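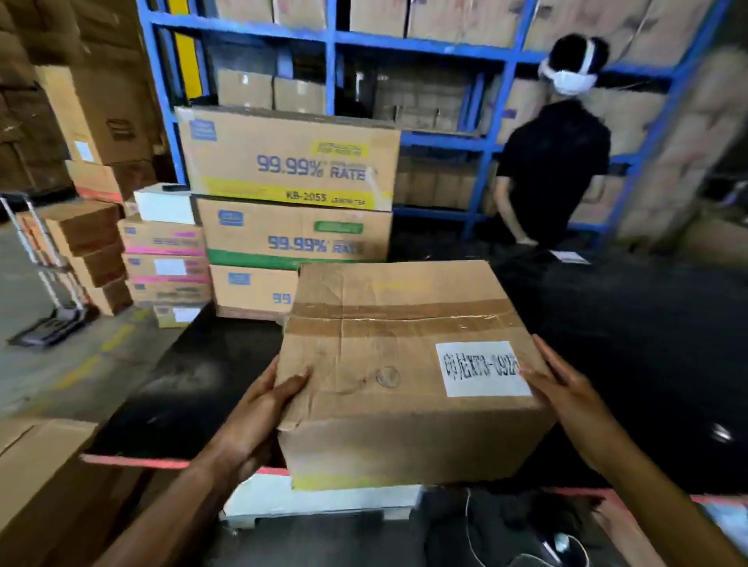

Photo: Plosano stockroom

I have read a lot of advice about reusing cardboard boxes, and I believe maybe half of it. The people who write it tend to sell boxes or sell tape. The rest seem to have moved apartments once and felt strongly about it afterward.

So when Plosano, the little supply business I pack orders for, decided in April that we would stop buying new cartons for anything under a certain size and use up the old ones first, I had doubts. The idea came from a newsletter put out by Montoya, who sell shelving and a lot of other things, and it promised we would save money "from day one." Day one I spent looking for a box with four good corners.

My main complaint is with the word "worn." Everyone uses it as if it meant one thing. A carton can be creased all over the front and still hold its shape when you press the sides. Another can look almost new and fold like a wet sandwich the minute there's weight in it. Creases and dents on the face bother me a lot less than they used to. What I look at now is the corners and the bottom seam. If a corner has gone soft, I flatten the box and it becomes padding, and I don't care how nice the rest of it looks.

Stains I go back and forth on. A ring on the side that looks like somebody once parked a coffee cup there won't hurt what's inside, but try telling that to a customer. I've been told customers "appreciate the story" of a reused box. I have never met this customer. The ones who write to us want to know why their parts came in something that looks like it lived in a garage.

Then there's tape. The newsletter said to tape over the old tape for extra strength. I tried it both ways, with 14 boxes each, and stacked them in the back to see. Over a clean old strip that's still stuck down flat, fine. Over a strip that has started to lift, you're taping to tape, and the whole thing peels off together when the box gets warm. I ran a thumbnail under the old strip on every box after that. If it lifts, off it comes. This takes time, and the time was not in anybody's savings estimate.

Labels are my real quarrel. An old label has to come off or be covered completely. I don't mean a line through it with a marker. I used to think I was being fussy about this until a box meant for Clatovia came back to us with two labels on it, ours and somebody's from a previous life, and the carrier had believed the wrong one. Scanners don't care which label is newer. If there's a barcode showing, something will try to read it. I cover the old ones with plain white stickers and put ours on the same spot each time, upper part of the front, right way up, so you can find it without turning the carton around.
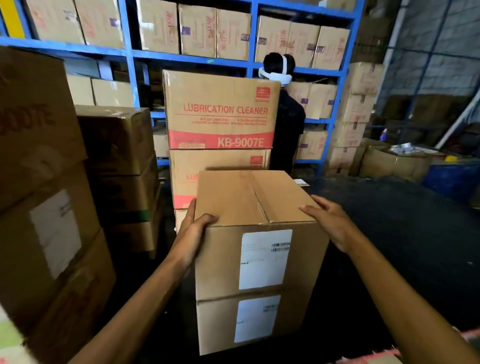

Stacking is where I've changed my mind the most, I'll admit. I used to like a brick pattern, each box straddling the two below, because it looks solid and I had seen it done on pallets. For big sturdy cartons all the same size I guess it's all right. For used ones I now put them straight up, corner over corner. The corners are the strong part of a box. Set a corner in the middle of someone else's lid and you get a dip, and then the next one leans into the dip, and by the afternoon you have a column with opinions.

Same size on same size, too. It sounds too obvious to write down, but look at any stockroom and you'll find a small heavy thing sitting in the center of a big light thing. Ours had plenty. The printed cartons are easy since they arrive in matching sets and you just keep the sets together with the lettering facing out. It's the plain brown ones that wander. They all look alike from across the room and they are not alike, and I have pulled out the wrong one more often than I'd like.

Someone from Ploseck, who we buy tape from, told me the answer was a color system. Colored tape by size, colored tape by contents, a chart on the wall. I said I'd think about it, and I did, and I think a color system lasts until the first roll runs out. Big plain writing on the side that faces you is less exciting and it still works when you're tired.

As for the shelves, I'm not convinced by the rule about heavy on the bottom, light on top, always. Heavy on the bottom, sure. But I'd keep the very lowest spots for things that move often only if you enjoy bending down. I don't. The stuff we ship every day goes between hip and shoulder, and what we touch twice a year can live up high, provided it's light and there's a decent step stool nearby.

So did it save money? Over the first 60 orders I'd call it a draw. We bought fewer cartons and more tape, and I spent a good part of each morning picking at old labels with my fingernails. By the time we got to order number 526 I was quicker at sorting the good boxes from the bad, and we were clearly spending less on new ones, though not as much less as the newsletter said. I'd still want to see what it looks like after a humid summer before I tell anyone else to do it.

One thing I will recommend without grumbling is throwing more boxes out. I keep 5 of each small size on hand and flatten everything past that the same day it comes in. The back corner was full of cartons we were saving for later, and I could never find the size I wanted in there anyway. Recycling takes them on the regular run. I do still hang on to the double-wall ones, all of them, and I've been asked to stop.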